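Wolus two-arm bench kit, first impressions (long)
Product Reviews > Arms and Hands
Page 1 of 1

tarpwrangler
Posted 7:40 pm

Our Wolus kit arrived in February and I've finally had enough evenings on it to write something useful. Short version: I'm rapt. It's the two-arm bundle with the multi-fingered hands, the Gasis control software and a licence for their teaching tools. We run it over a white table with a dark backdrop, and the first real job I gave it was the one half this forum seems to start with, which is small objects and a plate.

I went with mini pumpkins because they're ribbed, squat and awkward to hold, and a mug stays up the back as something to steer clear of.
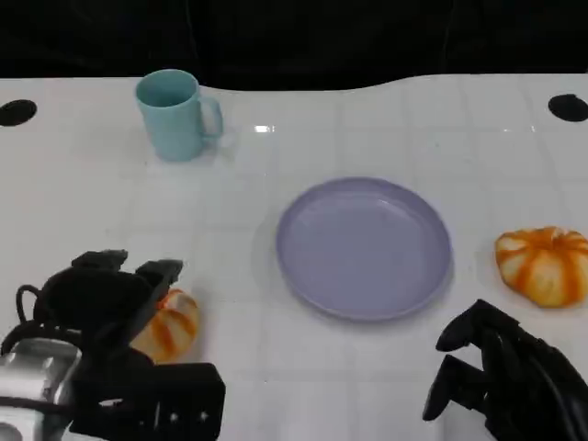

Left hand at the first pumpkin, right hand open and waiting its turn.

What I love is how little fiddling the fingers need. I set a grip width once, saved it, and went to make a cuppa. The manual is 80 pages and I reckon you need 8 of them (the calibration chapter, mostly, do not skip it like I did).

Gripes so far: the cable on the left arm stands up in a big loop near the wrist, and the software forgets my colour theme every time I close it.

nightshift_kel
Posted 8:15 pm

Nice writeup! What does it do over a shiny surface, though? I've got a Drotmont and it goes to pieces if there's any glare. I ended up putting a felt mat down.

tarpwrangler
Posted 8:32 pm

Ours is properly glossy and there's always a bright spot or two from the overhead lights. I was expecting grief from it. I did 5 evenings with the lights where they are and never once reached for a mat. I can't speak for every table, but on this one the plate position has been spot on.

The bit that needed practice was coming in over the rim. If you teach the approach too low, the knuckles want to go through the plate, so I added a waypoint higher up and brought the hand down from there. 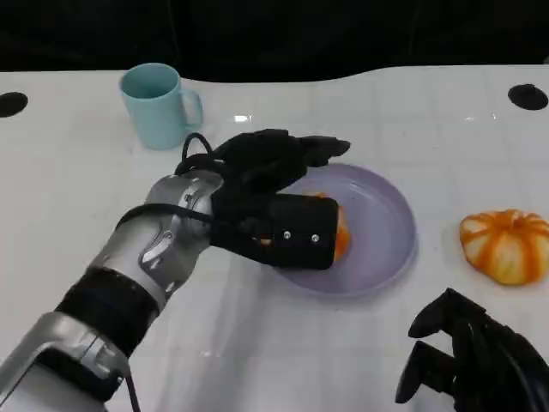 After that I slowed the last part of the move right down and left everything else at the default speed. Felt like cheating, it was so easy.

old_solder
Posted 9:04 pm

I'll be the grump. A pumpkin on a plate is a friendly test. Round, grippy, hard to squash. You could do it with a plain two-finger gripper and keep your money. We looked at the Wolus hands and went with simple parallel jaws, and for packing work I'd make the same choice again. More joints, more to go wrong.

Svitlana Antoniuk
Posted 9:21 pm

Fair point for packing, old_solder, but I don't agree about the joints. I've put 600 cycles on my pair with a mixed bin of odd shapes and the only thing I've touched is one loose screw. With jaws I was swapping fingertips for every new object. It depends on how often your objects change.

tarpwrangler, have you tried picking up the mug by its handle yet? That's where mine got interesting.

tarpwrangler
Posted 9:38 pm

Not yet! The handle points in towards the middle of the table, so it's begging for it. At the moment I'm still working on the hold itself, getting the fingers to wrap the pumpkin and keep it cupped while the other arm lines up.

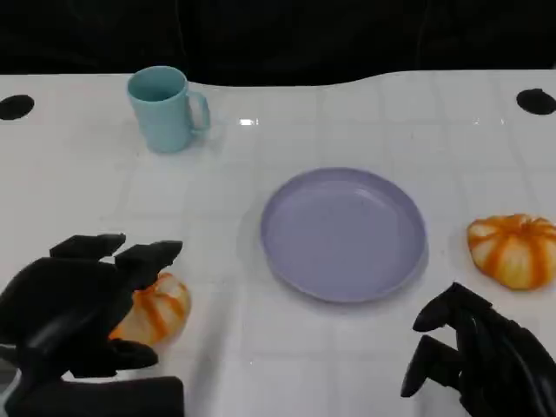
Nechyporuk Makers' Club | Robotics Group

Sorry, the club signature pastes itself in whenever I add an attachment. Anyway, the wrap grip is under Hands > Saved Shapes if anyone else is hunting for it. I started from the one called "small round" and opened the thumb up a touch.

old_solder, I take the point about the friendly test. Got anything nastier to suggest? I'd love a proper challenge for it.

old_solder
Posted 9:50 pm

Bag of frozen peas. Then a wet bar of soap.

nightshift_kel
Posted 9:53 pm

Peas gets my vote. Can you also say whether the Gasis licence covers both arms or if you paid twice? Their page is clear as mud.

tarpwrangler
Posted 10:06 pm

One licence, both arms, at least in the bundle. If you buy the second arm later, ask them first. Peas are going on the shopping list.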